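Workplace | Buildings & Interiors

Home Features Reviews Archive Subscribe

The long table and its finish

Meeting tables are usually bought on length and seating, and the surface gets little attention until it fails. Kelechi Mohammed, who specifies furniture for Radwan, puts the finish first in her schedules and the dimensions second.

Gloss is measured with a meter held at 60 degrees to the surface. A high reading looks well in a showroom. Under ceiling panels it throws a patch of glare back at whoever is seated opposite, and people shift their chairs to avoid it. Mohammed asks for a reading of 18 or lower on any table used for screen work.

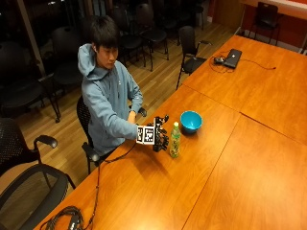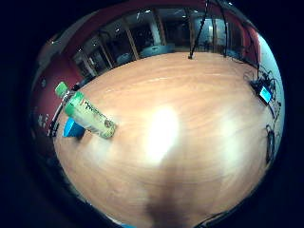

Wooden conference table: a seated user at the far side, first; reflected light on the tabletop, second.

Lacquer resists spills but is slow to repair, as a scratch generally means refinishing the whole panel. Hardwax oil can be patched locally and needs a fresh coat each February in a busy room. At the Melthorpe offices, Said Zaki keeps a log of both types. The oiled tops took more labour in the first year and less in the second.

Depth matters too. Grorkmont's standard top gives each seat 800 mm of width, which suits a chair with armrests. Armrest height should be checked against the underside of the table before ordering, as contact there wears the edge long before the upper surface shows any damage. Zaki now fits a hardwood lipping to replacement tops and records its condition at each inspection.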